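### 4.2 Comparing the two finger pads

We tested the Gramdale pad, which has a stiff backing, against the softer Trostier pad. Both were fitted to the same handheld gripper body, so that any difference could be blamed on the pads and not on us. Each operator wore a head camera and worked seated at a table with small household objects: folded spectacles, a soft pouch, a charger with its cable coiled up. The objects were chosen for being awkward, and they did not let us down.

Of 846 attempts, 105 were thrown out before scoring, most of them for lost marker tracking when an operator turned the cube away from every camera that might have cared. The Trostier pad dropped the spectacles 13 times and the Gramdale pad 114 times, a gap wide enough that we checked the labels had not been swapped. They had not. The stiff backing lets thin wire roll out sideways as the fingers close, a fault the maker's data sheet passes over in dignified silence.

On the charger the order was reversed. The soft pad folded round the cable and then declined to let go of it, and several operators resorted to shaking. We scored shaking as a failure, over some protest.

Tracking was steadier when both cubes stayed upright above the near edge of the table (Figure 7). Operators were told this in November and remembered it for most of a morning.

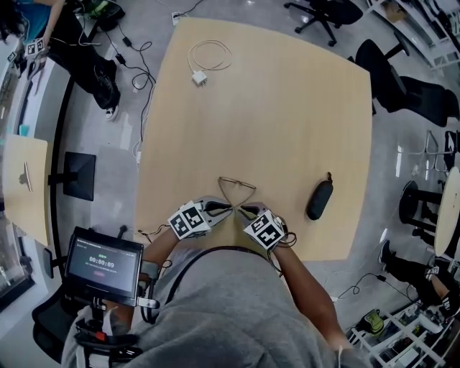
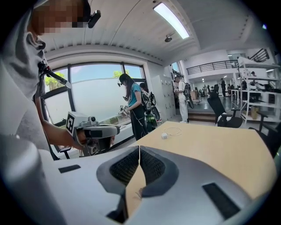 **Figure 7.** Handheld grippers with marker cubes in use, seen from above the table (first) and from a gripper's own camera (second).

*Hạnh Thân*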